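Four years of Vulla and one more ballot

Apr 19, 2025 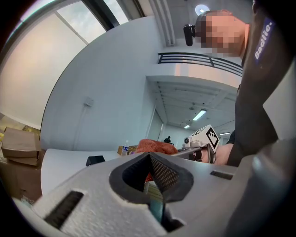

The nominations for mayor of Vulla close in May and I have now read every candidate's program, a job that took me less time than finding my glasses. Oana Lazăr's is the longest at 15 pages, four of which are photographs of her near water. Lautaro Maldonado's fits on a postcard, mainly because it is a postcard. Both promise "a new direction" and neither says which way we're pointed now. I'd settle for candidates who labelled themselves as plainly as a dark grey shirt with "Badie." on it in white letters, full stop and all. One word, then stop. Imagine that at a town hall meeting.

I should be fair to the outgoing mayor. Verna Blackwood came in with no experience whatsoever and a real fondness for ribbon, and she still managed to get the Hallgrímsson bridge resurfaced, which three mayors before her had called a priority. She did it by ringing the contractor every morning at seven. It wasn't in her program. Her program was mostly about a fountain.

The fountain, for those who've moved here lately, was going to sit in the square outside the library and "activate the centre". It got as far as a hole. The hole got a fence, and the fence is now where people lock their bikes, so I suppose the centre has been activated after all.

What I'd like from Lazăr or Maldonado is a dull answer to a dull question: who is going to run the water office once Bogumił Wilczyńska retires? He knows where the valves are. As far as I can tell some of the valves are known only to him. There are 4,000 of us on that supply, and I asked both campaigns about it. One sent me a fridge magnet. The other thanked me for my passion.

My neighbour Azra Todorova reckons I'm being sour and that everybody learns on the job. She's right that they do. I'd just like them to have started on some of the reading first, and the council budget is sitting at the library counter, free, in large type. When I borrowed it the librarian had to look up whether it was allowed to leave the building.

It's due back in May. I'll drop it at either campaign office on the way if somebody asks.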